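Can a machine clear the table yet? Quick notes

20 October 2023, typed fast, sorry for the mess

Lots of mail about this after the floor mop column. Short version – some chores yes, most no, and the table is still the hard one.

Small stuff first. Cups and plates are big and they all look like cups and plates. Little things left on the tabletop are worse. Pale things on a pale shiny top, worst of all. If you ever lost a white button on a marble counter you know teh feeling.

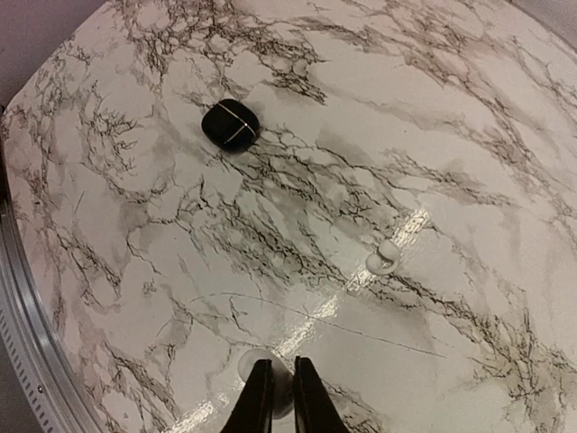

Small things on a marble-pattern top, two white and one black. Watch the glare.

Tips, whether it's an arm doing the picking up or your own kid:

Kill the glare. Move the lamp or pull the shade. A matte cloth works too, nearly any color but white.

Space things out. Fingers need room on both sides, metal ones or yours.

Soft or round things – go slow, grab low. They roll.

Wipe down after, not before. Crumbs don't get picked up by anything with two fingers. Handheld vac, done.

Marit Solheim wrote in from Griston asking if two arms beat one. For folding towels, sure, you need something to hold the other corner. For picking up odds and ends I'd say one is plenty and the second is mostly in the way.

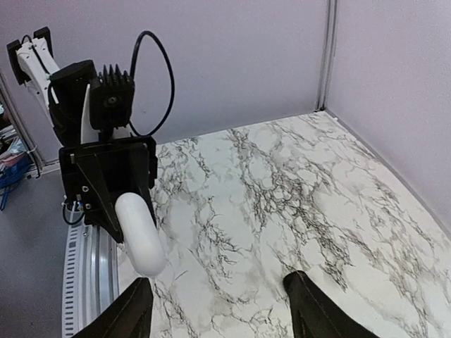
Same goes for two people at one sink, by the way. Give each a side and keep to it. Left does left, right does right, middle gets done last by whoever is free.

What I would hand over today: floors, mowing if your yard is flat, stirring a pot. What I wouldnt: glassware, knives, anything with a lid that sticks. Laundry ask me again in December.

Cost. Amado Macaraeg priced out a small Droto arm for his shop bench, 3,617 with the mount, and he still sorts his own screws. A muffin tin and a magnet do that job. Put the magnet in a sandwich bag so the screws drop off when you turn it inside out.

Next time: hard water rings, and the Etico kettle question, 18 of you asked.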